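Plindach Film News Archive: README

Plindach is a text archive of film casting and production news, put together from the back files of the newsletter Mesarent.

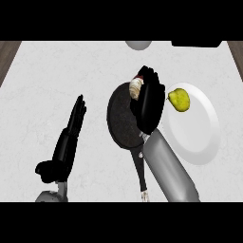
The current release holds 949 items. Most are short notices, between one paragraph and six, covering who has signed on, who has left, where a shoot is based and when a release has moved. Reviews and long interviews were left out. So were box office reports, which Mesarent ran as tables and which did not survive the conversion well.

Contents

items.csv — one row per notice, with headline, body text, month and section
people.csv — actors, directors and crew named in the notices, one row per name per notice
corrections.csv — the 67 items for which Mesarent later printed a correction
notes.txt — spelling decisions and open questions

Status labels

Each item carries one of four labels: confirmed, reported, denied or withdrawn. "Reported" means the newsletter cited a source but had nothing from the studio or the person's agent. "Denied" is used even when the denial was later dropped, so an actor can be listed as denied in March and confirmed in October for the same part. Use the link_id column to follow a story across items.

Reiko Iwasaki and Bujar Petkov assigned the labels. A sample of 100 items was labeled by both of them, and Armelle Joly settled the ones where they disagreed.

Known problems

Working titles are not always matched to release titles. The thriller Drulter appears under three names, only two of them linked.

Body text is cut at 2000 characters. This affects a handful of festival roundups.

Accents were lost in the oldest files. Names in people.csv have been fixed by hand, but the body text has not.

Use

Free for teaching and research. Please ask before reprinting whole notices — the rights to the older ones are held by Helmut Hinrichs, who edited the newsletter.

Send fixes to Reinhold Rieger, with the item number in the subject line.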